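4. What People Mean When They Say a Board Is "Done"
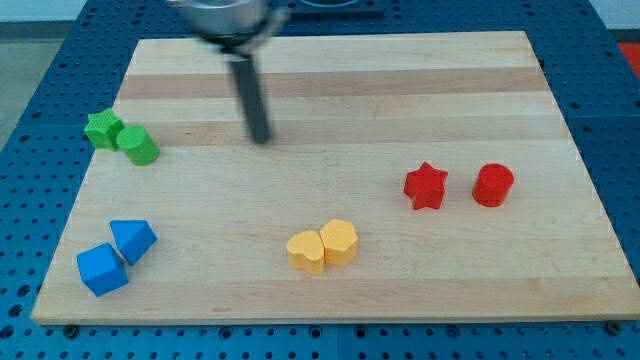
Figure 3. A striped maple cutting board.

I want to slow down in this section, because the word "done" gave me more trouble than anything else in the interviews. I went into the Castham kitchens thinking I was studying how families pass down knives. I had a whole protocol for it! By the end of the first month I had almost nothing on knives and pages and pages on cutting boards, most of it people telling me when they'd thrown one out, or hadn't, or had been told to and refused.

So, a bit of background for anyone who skipped Section 2 (I would have). The Castham interviews took place in people's own kitchens, usually while they were cooking something. I talked to 13 households, and every one of them owned at least one wooden board. I asked each person to tell me the story of the board they used most. Some stories took two minutes. Halyna Panasiuk's took most of an afternoon and included a detour through her sister's divorce.

4.1 Three boards in one house

Halyna keeps three boards and they aren't interchangeable. One is for onions and garlic, one is for bread, and the third is "for everything when people are coming." I asked what would happen if she cut bread on the onion board and she looked at me as if I'd asked what would happen if she wore her shoes to bed. The bread would taste of onion, obviously. But later, when I was packing up, she came back to it and said that her mother would know. Her mother has been dead for a long time. I wrote that down and didn't ask anything else.

I bring this up because the literature on kitchen tools tends to treat separation as a hygiene matter, and in the households I visited hygiene came up surprisingly late in the conversation, if at all. What came up first was flavor, then family, then looks. Orest Derkach, who cooks for a living and has strong opinions about nearly everything, was the only person who mentioned raw chicken before I did.

4.2 Oil, salt, lemon, and arguments

Everyone had a care routine and no two matched. Bohdana Kovalchuk rubs hers with coarse salt and half a lemon, then leaves it standing on its edge by the window. Nazar Stelmakh uses mineral oil from the drugstore and does it when he remembers, which he puts at twice a year (his wife, from the next room: "Once. In January."). Benedicta Ayaaba had tried a board cream from a shop called Berisha and gone back to plain oil because the cream smelled like a candle.

What interested me was how firmly people held these routines while being pretty vague about what they did. Bohdana told me the lemon "wakes it up." Nazar said oil keeps the wood from "getting thirsty." I pushed both of them a little on this, and they both got a little annoyed, and I think they were right to. They weren't offering me a theory of wood. They were telling me how it feels to look after something, and the words they had for that were the words you'd use for a houseplant or a dog.

I did wonder whether the type of board mattered here. People with boards made of glued strips talked more about water than people with a single plank did. A strip board can open up along a seam, and once someone has seen that happen they never soak one again. Benedicta lost a good one this way as a student – a roommate left it in the sink overnight – and she still dries her current board with a towel before she sits down to eat.

4.3 Deciding

Now, "done." I had expected some sort of threshold. A crack, a smell, a wobble. I even brought a checklist along to the first few interviews, and I gave it up quickly, because people kept telling me about boards that met every item on the list and were still in daily use. Orest has one with a split you can slide a coin into. He turns it so the split faces away from him. When I asked if it was done, he said no, it was "resting on that side."

The boards that had been thrown out, on the other hand, often had nothing much wrong with them. Nazar got rid of one when he moved. Halyna gave one away because it had come from an aunt she'd stopped speaking to. Benedicta put one out on the curb after buying a new one at a street market on Drirow, and then went back down for it, and it now lives under a pot of basil.

I've come to think that a board is done when somebody can picture the kitchen without it. I know that sounds loose for a paper that spent all of Section 3 defining its terms. I tried a tighter version and it fell apart as soon as I held it up against Orest's coin slot. The looser one at least fits every case I recorded, including the basil.

4.4 A note on what I missed

Two things bother me about this part of the study. The first is that I only talked to people who cook a lot. Somebody who mostly reheats things probably has a very different relationship with their board, or has a plastic one, or uses a plate. The Nurnarum survey, which I return to in Section 6, reached 600 people by mail and got 200 usable answers, and it does include some of those kitchens, but a mailed form doesn't get you Nazar's wife shouting from the next room.

The second is that I let people choose which board to talk about. Naturally they chose the ones they liked. I asked about discarded boards afterward, from memory, and memory is kind to things you've already replaced. If I were starting again I'd ask to see the back of the cupboard first. Bohdana did show me hers without being asked, and there were two boards in there she'd forgotten she owned. She took one of them out, wiped it off with her sleeve, and put it back.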